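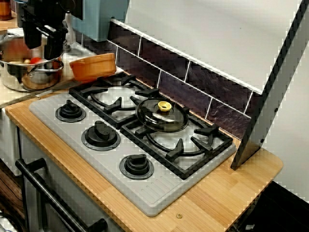 **Part-time kitchen assistant, Binberg**

Cundar runs a lunch kitchen for three primary schools and one day center in Binberg. We are looking for a kitchen assistant to start in May, 22 hours a week during school terms.

You will wash and cut vegetables, portion cold dishes, label allergen meals and clean down after service. Last year the kitchen sent out over 3,238 allergen meals, so careful labeling matters to us. The shift starts at 7:30 a.m. and ends before 1 p.m.

**What we ask**

- a food hygiene certificate, or willingness to take the course in your first month (we pay)
- able to lift crates and stand for most of the shift
- enough English to read labels and delivery notes

Experience in a large kitchen is useful – home cooks are welcome to apply too.

**Pay**

1,838 a month before tax, paid year-round. Lunch is included, and so is work clothing except shoes.

Send a short letter and the names of 2 references to Timothée Fleury at the Cundar office, Guérin building, second floor. Trial shifts are paid.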